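Saturday, May 25, 2024 -- bench 2, Ustel loaner kit

Day 7 of the trial. Swapped in the Rarnport needle driver, other side still the stock grasper. Homing took two tries, second one fine. Firmware 1773, same as April. Tissue block is the usual order, pinned under the drape.

Task: single throws, black thread, handoff right to left.

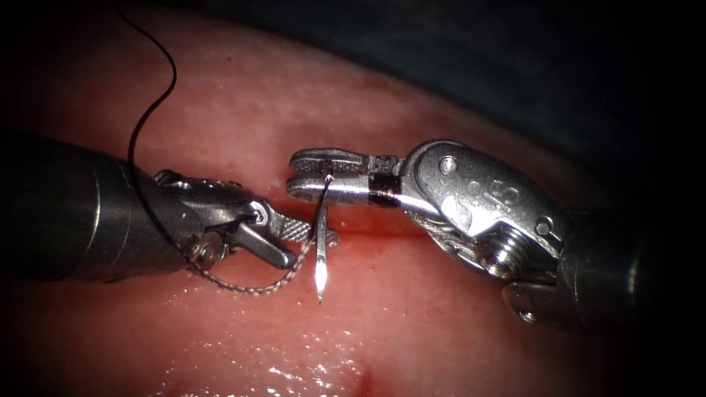
Backlash on the right wrist is better than the Porkotberg set we sent back, still feel it on small rolls. Their sheet says 500 cycles per tool before recal. Want to see that for myself -- log is at 200 now. Left jaw opens a hair late after the pedal, every time. Could be our cable, swap it Monday before I complain to them.

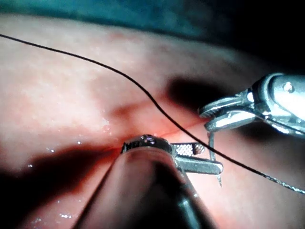

Thread managment is the slow part. Keeps wanting to get round the left shaft, so shorter lengths next run. Wrist view helps with needle angle, depth I still judge from the fixed one.

Price: Agbenyega quote covers arms + 2 tool sets, no spares. Ask for spare drivers in writing. Also ask who pays freight if we retrun it.

To do: wipe down tools, copy logs off the cart, book bench again. Leaning yes on the driver, undecided on the grasper.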